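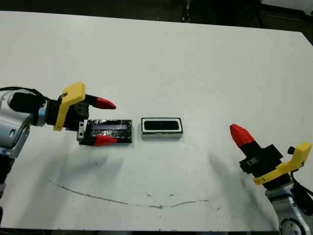
Why Is Tape Sticky?

By Solange Lemaire
24/09/2020
4 minute read
752 shares | 3 comments

Tape is one of the best things in any drawer. It holds up posters, closes boxes, rescues torn maps and wraps up nearly anything you can think of. You pull off a piece, press it down, and it stays. No waiting for it to dry, no brush, no mess! But what is going on under there?

Let's peel it back and look.

Two layers (at least)

Most tape is a sandwich with one slice of bread missing. The part you can touch without getting stuck is called the backing. It can be paper, plastic, cloth or even thin metal. On the other side is the sticky part, which is called the adhesive. That's a good word to learn, because it works for glue too.

The backing decides a lot about how a tape behaves. Masking tape has a paper backing, so you can tear it with your fingers. Clear tape has a thin plastic backing, so you can read through it. Duct tape has threads of cloth inside, and they make it very strong. If you look at a torn edge of duct tape you can often see the little threads poking out.

So why does it stick?

The adhesive on tape is a strange kind of stuff. It's a bit like a liquid and a bit like a solid, both at the same time! When you press the tape down, the adhesive flows (very slowly, like super-thick honey) into all the tiny bumps and dips of whatever you are sticking it to. Even a tabletop that feels perfectly smooth has bumps and dips if you could shrink down small enough to walk around on it.

Once the adhesive is snuggled up close, the tiny bits that make up the tape and the tiny bits that make up the table pull on each other. These tiny bits are called molecules. Each pull is very, very weak. But there are so many of them that they add up to a good strong grip.

Scientists call tape glue "pressure-sensitive." All that means is that you have to push on it to make it work. Try it: lay a strip of tape on a table without pressing, then lift it. Now do it again, but rub it down hard with your thumb first. Feel the difference?

Why does tape go crinkly?

Anybody who has wrapped a box in tape knows about crinkles. You start out nice and neat, and by the end there are ridges and folds all over the place. It happens because tape is flat and likes to stay flat. When it has to go around a corner, some of it needs to go a shorter way than the rest, and the extra has to end up somewhere. Up it pops in a wrinkle!

Stretchy tape is a bit better at this. Black electrical tape is usually made of a soft plastic called vinyl, and it can stretch as you wind it, so it hugs bends and corners. If you pull too hard in some places and not enough in others, though, it will still pucker.

You can spot crinkles on shiny tape from across a room. Each fold bounces the light a different way, so you get little bright streaks next to dark ones.

Why does tape stop sticking?

Dust is the big enemy. When you stick a piece of tape down and peel it off again, it often picks up dust, crumbs and fluff. After a few goes the adhesive is so covered in fluff that it can't reach the table anymore.

Cold makes trouble too. The adhesive gets stiff and can't flow into those tiny bumps. Water is another problem, as it gets in between the tape and the thing you want to stick it to.

Try it yourself: the tape tug

You will need a roll of clear tape, a roll of masking tape, a clean table, a small cup with a handle, string and some coins. Ask a grown-up which table is OK to use, because tape can pull off paint.

1. Cut a strip of each tape. Make them the same length.
2. Stick half of the first strip to the edge of the table and let the other half hang down.
3. Fold the hanging end over a loop of string and tie the cup onto the string.
4. Drop in coins, one by one, until the tape lets go.
5. Do it all again with the other tape.

When we tried it in our kitchen in Galillow the masking tape lost, and the coins went everywhere. Put a towel on the floor first! You can also test a dusty strip, or one that has been in the fridge. Write down your guess before you start.

Words to know

Adhesive: something that makes things stick together
Backing: the part of the tape that carries the adhesive
Molecule: a very tiny bit that stuff is made of
Vinyl: a kind of plastic that can be soft and bendy

Read next
Why Do Bubbles Pop?
How Does a Zipper Work?
What Makes Paper Tear in a Straight Line?
292 Questions Kids Sent Us in July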